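Shop Floor & Automation > Cells, Cobots and Handling
Thread: Kitting cell running seven weeks, what it did to the bench jobs

tallowgate
Posted Nov 29, 2019

Putting this up because the last two threads on kitting went straight to gripper brands and never got back to staffing.

Background. We are a contract packer at Virnton. Mixed sets, mostly play and craft goods, low volume per line, a lot of changeover. Until this autumn the kitting benches were fully manual: nine people on days, five on the late shift. Each person had a bench, a pick list and a set of bins. Rate was set per kit type and nobody argued with it much because it was set by people who had done the job.

We now have one arm on bench four with a two-finger gripper and a wrist camera. Integrator is Boateng. The arm takes single rigid items out of a box or off the table and puts them in the tray. Everything else is still done by hand.

No redundancies. That was agreed before the order was placed. What has changed is who does what, and I don't think we planned that part well.
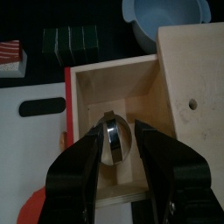 The pick itself is the smaller part of the day. The person on bench four used to spend a shift filling trays. Now they present parts, clear faults, and do the items the arm can't do. In week one we logged 334 stops. Most were cleared in under a minute, but they don't arrive at even intervals, so you can't give that person a second task and expect it to get finished. We tried it. The second task was label checking and the labels went out wrong.

Questions for anyone who has been through this:
1. How did you grade the job? Ours is still on the packer rate.
2. Do you rotate people through it or keep it fixed?
3. Who owns the stop log?

dunnage_bay
Re: Kitting cell running seven weeks

1. One grade up, after an argument. The case that worked was the written fault procedure. If someone has to read a procedure and choose a branch from it, they are no longer doing the packer's job description.

2. Rotate. Two hours maximum. Watching for a stop is more tiring than packing and people will not say so in the first month because they think it sounds lazy.

3. Production owns it. If engineering owns it, it becomes a list of things engineering has already decided to fix.

offset_zero
Re: Kitting cell running seven weeks

I disagree on rotation. We rotated for the first quarter and the stop count did not come down at all. Fixed two people to the cell and it dropped within a fortnight. They learned how each part had to sit. A rotating crew puts the part down however the last bench liked it.

Also, shiny parts. Anything with a chrome finish will throw bright streaks into a wrist camera and the streaks move as the arm comes down. If a good share of your stops are on metal parts, look at the lighting before you look at the people. A diffuser over the bench is cheap.

dunnage_bay
Re: Kitting cell running seven weeks

>> They learned how each part had to sit.

Then write it down. If two people know it and one is off, you are back at week one. Your stop count improved and your cover got worse.

offset_zero
Re: Kitting cell running seven weeks

We did write it down. It is a page and a half and it does not replace having done it. I take the point on cover. We now have a third person trained who does one shift a week to stay current.

tallowgate
Re: Kitting cell running seven weeks

Lighting is noted. I split the log by part material this morning. Reflective parts are over-represented. Round ones are the worst because the fingers close slightly off centre and the part turns. Wood is fine, including thin pegs, which I did not expect.

On rotation, the late shift already does it informally and the day shift does not. I can compare the two, though with five people on lates it won't prove much.

kerfwidth
Re: Kitting cell running seven weeks

Bench packer here, different site, similar cell. Wamitz fitted ours.

What I'd add from the other side of the guard is pace. Before, I set my own order. Bulky items first, fiddly ones when the shift was quiet. Now the order is whatever the cell wants next and I work to that. The lifting is less and my wrists are better for it. I would not go back to full manual. But I had more say in the day before, and the briefing we got was all about the lifting.

The other thing is talking. With people at every bench you could hand over a problem by speaking. Our cell sits between two benches and the fan noise plus the guarding means you have to walk round. Small thing, happens forty times a shift.

millrace
Re: Kitting cell running seven weeks

I'll be the awkward one. If the arm handles single rigid items only, and a person is tied to it full time, what was the purchase for? On your description you have moved one packer to one minder. Output per head needs to rise by a fair margin before that pays.

tallowgate
Re: Kitting cell running seven weeks

Fair question. Output per head on bench four is about level with manual. It was bought to cover the January dip in agency staff, when we can't fill benches at any rate, and to take the repetitive pinch grip off people. The second is happening. The first we will know when we get there.

I would not claim more than that for it.

millrace
Re: Kitting cell running seven weeks

Level output with fewer strain reports is a reasonable case. It is not the case usually put to a board, so I hope yours saw that version.

dunnage_bay
Re: Kitting cell running seven weeks

Going back to kerfwidth's point about order. Check whether your sequence is fixed by the cell or only by the default recipe. On ours the pick order was whatever had been typed in at commissioning. We asked for it to be editable from the bench and it took the integrator half a day. Complaints about pace dropped off straight after.

kerfwidth
Re: Kitting cell running seven weeks

Didn't know that could be changed. I'll ask. Ours is behind a supervisor login, so probably the answer is "yes but not by you".

offset_zero
Re: Kitting cell running seven weeks

Give bench staff the sequence and keep speeds and limits behind the login. That is how we split it. Make sure the change is logged with a time or your stop data becomes useless.

One more for the original poster. Do not let the stop log carry names. Ours did for the first month and people began clearing faults without recording them. The figures looked excellent.

tallowgate
Re: Kitting cell running seven weeks

Ours has initials on it. That comes off on Monday.

Summary of what I'm taking to the Virnine site before they order theirs: regrade before go-live, sequence editable at the bench, diffuser in the quote, log without initials. Rotation left open until I have the comparison between shifts. I'll post the split when there is enough of it to be worth reading.

kerfwidth
Re: Kitting cell running seven weeks

Add where the cell goes on the floor. Ask the packers before the guarding is bolted down. Ours is nine bolts a side and it isn't moving now.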